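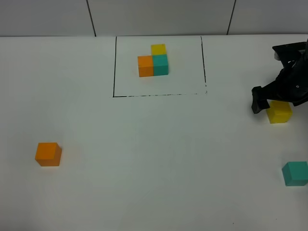
Yellow, teal and orange inside the line. The Treditz open day, Carkholm.

I went to Carkholm in April for the Treditz open day, on the strength of a flyer that promised "six rooms, all open, soup." I can confirm the rooms and the openness. The soup had gone by the time I found the canteen, and a man was drying the pot with an air of finality.

Treditz has the old Chege building, up the hill behind the bus depot. The sign at the bottom of the hill says two minutes. It's a steep hill and the sign is an optimist. At the top you get a sticker with your name on it, a photocopied floor plan, and a pencil for the feedback form, which has to be handed back along with the form. I went with Faith Masanja, who writes the Kunine newsletter and had been told to bring home 2,000 words. She started taking notes at the coat rack.

The first rooms

Room one is the history of the building, told on boards. It was a seed warehouse, then it was empty, then it was a seed warehouse again. Room two is storage, and I liked it far more than I expected to. Shelves up to the ceiling, every tub labeled in the same square handwriting, and one tub labeled "lids" with no lid. Room three was a talk. We stood at the back for the last part of it and clapped when everyone else did.

The room with the blocks

I'd have walked straight past room four if Faith hadn't needed somewhere to lean. Most of what I remember of it is a big matte white table, pale gray wall panels behind, and some colored blocks. The colors are yellow, teal and orange, a combination I last saw on a bathroom in a rental.

What got me was the rectangle. Somebody has drawn it on the table by hand in black, up toward the back, and it has exactly the character of a line drawn by hand. The left side is confident. The bottom sets off well and then breaks into dashes. The right side leans a little, thins out, and gives up in a few dots before it reaches the corner. The back was never drawn at all, the far edge of the table being apparently close enough. I have put up shelves in this spirit.

Inside it, when I first looked, three blocks had been pushed together in an L: yellow at the back, teal in front of it, orange tucked in on the left. They had a huge amount of white to themselves and were using hardly any of it. The others were out on the open table, where I felt they were probably having a better time.

Kanini Nyamweya was looking after the room. I asked her whether a block sitting right on the line counts as in or out, and she said I was the second person that day to ask and the first had stayed for half an hour. I took this as a hint and then stayed for half an hour myself. There's something restful about looking at a small number of plain objects on a large clean surface, particularly if you have just come from a kitchen like mine.

My favorite arrangement was also the least ambitious one, a yellow block on top of a teal block, toward the back, with an orange one down on the table nearer the middle. Two high. Faith said it looked like a very small apartment building. She wrote that down, so expect to see it in the newsletter.

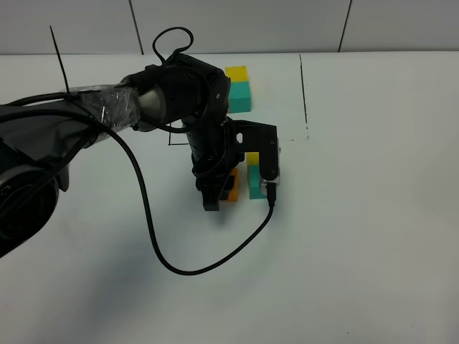 The rest of it, and getting home

Room five was closed for lunch – the flyer was silent on this – and room six was the gift table, where I bought a mug. It says TREDITZ on one side and, for left-handed people, nothing on the other.

Parking is free but there's very little of it, and what there is slopes. The bus is better. Wear shoes you can climb in, go early if you want soup, and don't let anyone hurry you through room four. Faith is at 1,400 words and has only just got us past the lids.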